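5. Safety Rules for Simulated Appliance Tasks

5.1 Purpose

The rules in this chapter were written after the first round of trials in July, when the project had no shared definition of a safe run. Two team members could look at the same log and disagree on whether it had passed. The rules apply to all simulated tasks involving kitchen and outdoor cooking equipment in the Dimix task set. They do not cover work on physical hardware.

5.2 Asset checks before a run

Each asset is checked against a written list before it is admitted to the task set. Scale is set in meters, with the floor at height zero. Hinged parts must have joint limits entered by hand; default limits are not accepted. Every round control must be a separate body with its own axis of rotation. If a knob is merged with its panel, the asset may be used as an obstacle but not as a target.

Collision shapes are inspected separately from the visible mesh. In the July trials, most rejected assets looked correct on screen but had a collision shape that closed off the space between a handle and its lid. A planner given such a shape will report that no grasp exists.

5.3 Keep-out zones

A lid is treated as hot in all tasks, whatever its simulated state. The keep-out zone covers the lid surface and excludes the handle. Contact with the zone ends the run and is logged as a violation, even if the task goal has been met. Door swing areas are marked on the floor, and the base of the robot may not be placed inside them.

5.4 Force and speed limits

Separate limits are stored for knobs, handles and doors. They are read from one file, and no script may override them. Speed is reduced when the tool is within 9 cm of a keep-out zone.

5.5 Logging

Of 1,380 runs recorded under these rules, 209 ended in a violation. Most involved the lid zone during approach to the handle. All violations are kept in the data set with the asset version and the limits file attached. Runs with a missing limits file are discarded and are not included in the total.

5.6 Open points

The rules do not yet say how to treat cabinet doors modeled without handles. Yaowalak Rungrueang proposed that such doors be locked by default and opened only in tasks that name them. The proposal was adopted for the Srithong assets on 2023-12-24 and is still under review for the rest.
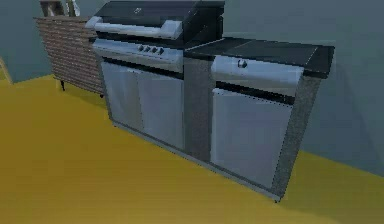
Figure 5.1. Grill island in simulation, with lid handle, control knobs and cabinet doors.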